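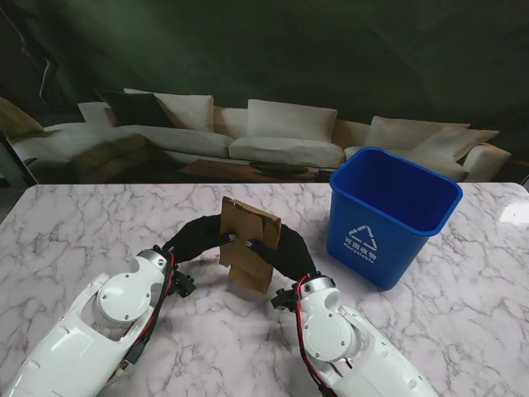
4. 양손 파지 중의 상태 추정과 재계획

4.1 왜 물체 모델을 버렸는가

앞 절까지 읽은 분이라면 제가 처음에 메시 모델에 꽤 집착했다는 걸 눈치챘을 겁니다. 구겨진 골판지도 결국 면 몇 개와 접힌 선 몇 개로 이루어진 물체니까, 접힌 선만 잘 찾으면 나머지는 강체 몇 장을 경첩으로 이어 붙인 것처럼 다룰 수 있겠다고 생각했거든요. 시뮬레이션에서는 이게 정말 예쁘게 돌아갔습니다(영상만 보면 논문 한 편 다 쓴 기분이었어요). 그런데 실물로 넘어오자마자 접힌 선이 손에 눌릴 때마다 새로 생기고, 한 번 생긴 선은 반쯤 펴진 채로 남고, 추정기는 그때마다 토폴로지를 다시 짜느라 제어 루프를 한참 놓쳐 버렸습니다.

그래서 물체 전체의 형상을 맞히려는 시도는 접고, 두 손 사이에 낀 부분만 보기로 했습니다. 구체적으로는 왼손 접촉점과 오른손 접촉점을 잇는 선분, 그 선분에 대한 물체의 기울기, 그리고 선분 바깥으로 삐져나온 덩어리의 대략적인 범위, 이렇게만 상태로 둡니다. 삐져나온 부분이 어떤 모양인지는 묻지 않습니다. 어디까지 뻗어 있는지만 알면 쓰레기통 테두리에 걸릴지 말지는 판단할 수 있으니까요! 이 축약 상태를 이 논문에서는 '집게 상태'라고 부르겠습니다. 연구실에서 입에 붙은 말이라 바꾸기가 어려웠습니다.

4.2 인식 모듈 Fogh

Fogh는 고정 카메라 영상에서 집게 상태를 뽑아내는 모듈입니다. 입력은 컬러 영상과 두 팔의 관절각이고, 출력은 집게 상태와 그 불확실성입니다. 관절각을 같이 넣는 이유는 단순합니다. 손이 물체를 가리는 일이 워낙 잦아서, 영상만으로 접촉점을 찾으라고 하면 네트워크가 손등 어딘가를 접촉점이라고 우깁니다. 순기구학으로 손끝의 예상 위치를 먼저 영상에 투영해 두고, 그 주변만 잘라서 보정하도록 했더니 그런 일이 눈에 띄게 줄었습니다.

그림 3이 이 절에서 다루는 전형적인 구도입니다. 두 팔이 아래쪽 양 모서리에서 들어와 장갑 낀 검은 손으로 구겨진 골판지를 양쪽에서 잡고 있고, 오른쪽에는 파란 재활용품 통이 놓여 있습니다. Fogh 입장에서 고마운 점은 손과 골판지의 색 차이가 크다는 것이고, 고약한 점은 나머지 거의 전부입니다. 대리석 무늬 상판에는 가는 줄이 여러 갈래로 뻗어 있는데, 초기 버전은 이 줄을 골판지의 접힌 가장자리와 자꾸 헷갈렸습니다. 오른쪽 가장자리 부근의 밝은 반사광도 골치였고요. 밝기 증강을 세게 걸면 반사광에는 둔감해지지만 이번에는 골판지의 밝은 쪽 날개를 놓치기 시작해서, 한동안 이 둘 사이를 왔다 갔다 했습니다.

배경막 이야기도 해 두어야겠습니다. 상판 뒤에 거실 풍경이 인쇄된 막이 걸려 있고, 인쇄된 소파 위에 쿠션이 여럿 있습니다. 사람 눈에는 당연히 그림인데 분할 네트워크에게는 '잡을 수 있을 것 같은 부드러운 물체'로 보이는 모양입니다. 처음 붙인 공개 분할 모델은 크림색 쿠션에 꽤 높은 점수를 주었습니다. 배경 영역을 통째로 마스킹하면 금방 해결되지만, 그러면 통의 윗부분까지 잘려 나갑니다. 통의 테두리가 인쇄된 소파와 겹쳐 보이는 구도라서요. 결국 상판 평면과의 기하 관계를 이용했습니다. 상판 위에 바닥이 닿아 있는 물체, 또는 순기구학으로 예측한 손끝과 이어진 물체만 후보로 남기는 규칙입니다. 학습이라고는 하나도 들어가지 않은 규칙인데, 네트워크를 세 번 갈아엎은 것보다 효과가 컸습니다. 조금 허탈하더라고요.

통의 자세는 따로 추정합니다. 앞면의 흰색 재활용 표시가 좋은 기준점이 되어서, 삼각형 화살표 기호의 윤곽에 원근 변환을 맞추고 여기서 앞면의 방향을 얻습니다. 'Recyclable'이라는 글자는 작아서 쓰지 않았습니다. 통이 조금 틀어지면 글자부터 뭉개지고, 뭉개진 글자는 자세 추정에 오히려 해롭습니다. 개구부는 두꺼운 테두리를 사각형으로 근사해서 계획기에 넘깁니다. 테두리가 말린 모양까지 표현할까 하다가, 어차피 안전 여유를 안쪽으로 두는 마당에 의미가 없어서 그만두었습니다.

4.3 계획기 Kiltell

Kiltell은 집게 상태와 개구부 사각형을 받아 두 팔의 경로를 만듭니다. 양팔 계획을 해 본 분은 아시겠지만 문제는 늘 닫힌 사슬입니다. 물체가 강체라면 두 손의 상대 자세를 고정하면 그만인데, 골판지는 누르면 줄어들고 놓으면 조금 돌아옵니다. 상대 자세를 꽉 고정한 채로 움직이면 팔의 작은 추종 오차가 전부 파지력 변동으로 나타나고, 그러다 손끝이 미끄러집니다.

저는 두 손의 중점이 따라갈 경로와 두 손 사이의 거리를 분리해서 계획하도록 짰습니다. 중점 경로는 평범한 표본 기반 계획으로 찾고, 거리는 계획기가 범위만 정해 줍니다. 실제 거리는 실행 중에 다음 절의 제어기가 정합니다. 이렇게 하면 계획기는 골판지가 얼마나 물렁한지 몰라도 됩니다. 대신 충돌 검사를 할 때 거리 범위의 양 끝 모두에서 팔이 통이나 상판에 닿지 않는지 확인해야 하고, 그만큼 검사가 무거워집니다. 그 비용은 그냥 냈습니다.

손목 방향은 자유롭게 두지 않았습니다. 팔 안쪽을 따라 빨강과 검정 케이블 묶음이 지나가는데, 손목을 크게 돌리는 경로가 나오면 이 묶음이 팽팽해집니다. 처음에는 케이블을 제대로 모델링해 볼까도 생각했습니다(하지 마세요). 지금은 손목 관절에 중립 자세에서 멀어질수록 커지는 벌점을 걸고, 일정 값을 넘으면 해당 표본을 버리는 방식입니다. 투박하지만 설명하기 쉽고, 새로 온 사람이 값을 바꿔 보기에도 편합니다.

재계획은 세 가지 경우에 일어납니다. 집게 상태의 기울기가 계획 당시보다 많이 변했을 때, 통의 자세 추정치가 움직였을 때, 그리고 삐져나온 덩어리의 범위가 개구부보다 커졌을 때입니다. 마지막 경우가 재미있습니다. 이때는 경로를 바꿔도 답이 없기 때문에 Kiltell이 중점 경로 대신 물체를 세우는 동작을 먼저 끼워 넣습니다. 긴 방향이 위아래로 오도록 두 손을 기울이는 동작인데, 골판지처럼 한쪽으로 길게 접힌 물체라면 이 동작만으로도 개구부를 통과할 수 있는 단면이 되는 일이 많았습니다.

4.4 제어기 Flameo

Flameo는 두 팔의 명령을 한 스레드에서 계산하는 임피던스 제어기입니다. 팔마다 스레드를 따로 두는 편이 코드는 깔끔합니다. 저도 그렇게 시작했어요. 그런데 두 스레드의 시계가 아주 조금만 어긋나도 두 손이 서로를 밀고 당기는 느린 진동이 생겼고, 이걸 게인으로 잡아 보겠다고 여러 날을 날렸습니다. 한 스레드로 합치고 나니 진동이 사라졌습니다. 루프는 최대 500 Hz로 돌고, 인식 결과가 늦게 오면 마지막 집게 상태를 그대로 쓰되 불확실성을 조금씩 키웁니다.

제어 목표는 좌표계 두 개로 나뉩니다. 중점의 자세는 뻣뻣하게 추종하고, 두 손 사이의 거리 방향은 부드럽게 둡니다. 거리 방향에는 목표 힘을 주고, 계획기가 정한 범위 밖으로 나가려 할 때만 스프링을 강하게 겁니다. 골판지를 누르는 힘은 너무 약하면 미끄러지고 너무 강하면 손 사이에서 물체가 새로 접히면서 접촉점이 한꺼번에 옮겨 갑니다. 뒤쪽이 더 까다로웠습니다. 미끄러짐은 천천히 시작되는 경우가 많아서 힘을 올릴 틈이 있는데, 접힘은 한순간에 일어나고 Fogh가 그걸 알아챘을 때는 이미 집게 상태가 엉뚱한 값이 되어 있습니다.

그래서 Flameo에 접힘 감지를 따로 넣었습니다. 거리 방향의 속도가 갑자기 커지는데 힘은 오히려 떨어지면 접힘으로 보고, 중점 이동을 멈춘 다음 Fogh에 새 추정을 요청합니다. 영상 없이 관절 쪽 신호만으로 판단하기 때문에 빠릅니다. 오탐도 있습니다. 장갑 표면의 천이 골판지 모서리에 걸렸다가 풀릴 때 신호가 접힘과 아주 비슷하게 나오더라고요. 멈췄다가 다시 가는 정도의 손해라서 지금은 그냥 두고 있습니다.

4.5 기록과 재생, Edano

솔직히 이 시스템에서 제가 제일 아끼는 부분은 Edano입니다. 모든 모듈의 입출력을 같은 시각 기준으로 기록하고, 나중에 아무 모듈이나 골라서 기록된 입력으로 다시 돌려 볼 수 있는 도구입니다. 로봇 없이 책상에서 Fogh만 새 버전으로 바꿔 돌려 보고, 어느 시점부터 출력이 갈라지는지 바로 볼 수 있습니다. 다만 갈라진 뒤의 팔 움직임까지 재현해 주지는 않습니다. 입력이 고정되어 있으니 당연한 한계인데, 저도 가끔 잊고서 새 제어기가 훨씬 낫다며 들떴다가 머쓱해지곤 했습니다.

6월 이후에 모은 기록은 모두 1337회 시도 분량입니다. 이 가운데 392회에서 재계획이 한 번 이상 일어났습니다. 재계획의 원인을 Edano로 하나씩 되짚어 보니 기울기 변화가 가장 흔했고, 통의 자세가 바뀌었다는 판단 중에는 실제 통은 가만히 있는데 팔이 재활용 표시를 가려서 생긴 것이 섞여 있었습니다. 이후 버전에서는 표시가 가려졌다고 예상되는 동안에는 통의 자세를 갱신하지 않습니다. 관절각을 이미 받고 있으니 가림 여부는 투영 한 번이면 알 수 있는데, 왜 처음부터 그렇게 하지 않았는지는 저도 모르겠습니다.

기록 형식에 대해서도 한마디 남깁니다. 처음에는 모듈마다 시각을 찍는 시점이 달랐습니다. Fogh는 영상을 받은 시각을, Kiltell은 계산을 마친 시각을, Flameo는 명령을 내보낸 시각을 썼습니다. 각자 따로 보면 다 그럴듯한데 합쳐 놓으면 계획이 인식보다 먼저 나온 것처럼 보이는 구간이 생깁니다. 지금은 모든 메시지에 원본 영상의 시각을 끝까지 달고 다니게 했고, 각 모듈의 처리 시각은 별도 필드로 뺐습니다. 이 변경 이전의 기록은 변환 스크립트로 맞춰 두었지만 Kiltell 쪽 시각은 복원이 완전하지 않아서, 5절의 지연 분석에서는 변경 이후의 기록만 사용합니다.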